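Briltirthorpe Allotments & Gardens News

Squash, slugs and the water rota

6/17/23

Right, quick one this month as I'm writing it between the school run and the dentist. Lots to get through.

Water first. The trough at the bottom gate is back on. Top gate one still isn't, the valve has gone again and Adelino Salgado has ordered the part, so until it turns up it's cans from the bottom or your own butt. Please don't leave a hose running into a can and wander off. Came down last week and the path by plot 9 was a pond. No names.

The rota is pinned up in the shed. Mornings for odd numbered plots, evenings for even. If you're on shifts just swap with someone, don't ring me.

Now, squash. Everybody's plants are late, mine included. Cold spring, then that dry spell with the east wind, and anything that went out in May has just sat there sulking. Leonor Simões lost the lot and started again from seed on her kitchen windowsill, and she reckons the second batch has already overtaken the ones I've been fussing over under fleece. So if yours look poorly, it isn't too late to sow a few more. Courgettes especially. Push the seed in on its edge, keep it warm, plant out when there are two proper leaves. Winter squash is more of a gamble now but a quick one like Sulis should still make it if September is kind.

Leonor has spare seedlings, by the way. First come first served, outside her shed, bring the pots back.

Slugs. Yes I know. Beer traps work a bit, going out with a torch works better. Halima Mwaipopo swears by laying old planks between the rows and turning them over first thing in the morning. I tried it and got more than I wanted to before breakfast. Wool pellets, jury's still out, they went to mush on my lettuces and the blackbirds pinched the rest. If you do use slug pellets make sure they're the ferric phosphate sort and go easy, the old metaldehyde ones are banned now so anything lurking at the back of your shed wants to go to the tip, not in the skip here.

Blackfly on the broad beans too. Pinch the tops out, eat the tops, job done. Butter and a bit of garlic.

Manure. Marwat Stables will deliver again in September, same price as last time, £2 a bag if you collect from the heap by the car park. It is fresh-ish so stack it and leave it til spring. Do not put it straight on your carrots, you'll get octopuses. 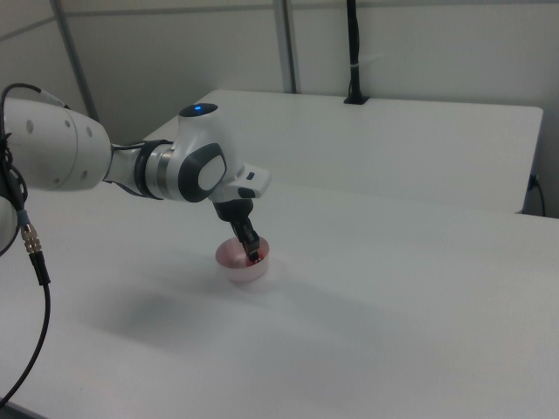

Reading time: 3 minutes

Plant swap money. We took £1,488 over the two days, which is a record and then some! Of that £1,000 is going straight in the pot for the new fence along the lane side and the rest will do the mower. Fernanda Magalhães's tomato plants had gone by half ten, people were actualy queueing. Thank you to everyone who baked. Still got somebody's blue cake tin.

Compost bays: left hand one is full, please stop adding to it. Middle one is open. No cooked food, no bindweed roots, no teabags unless you've checked they're not the plastic kind. Aníbal Figueiredo will be turning the right hand bay over the next couple of weeks, give him a hand if you see him at it, his back isn't great.

Bonfires, none until the autumn. Same rule as every year.

Gate code changes at the end of the month, you'll get it by text. If you haven't had a text from me since Christmas then I've got the wrong number for you, so drop a note through the shed door.

Strawberries are early on the south side plots and there are far too many of mine. Help yourselves from the tub by the tap, bring somthing to put them in.

Recent items

Potato day: what sold out and what didn't
Flikanel shed paint, has anyone tried it?
Fence along the lane, where we've got to
Sowing peas in guttering
Waiting list update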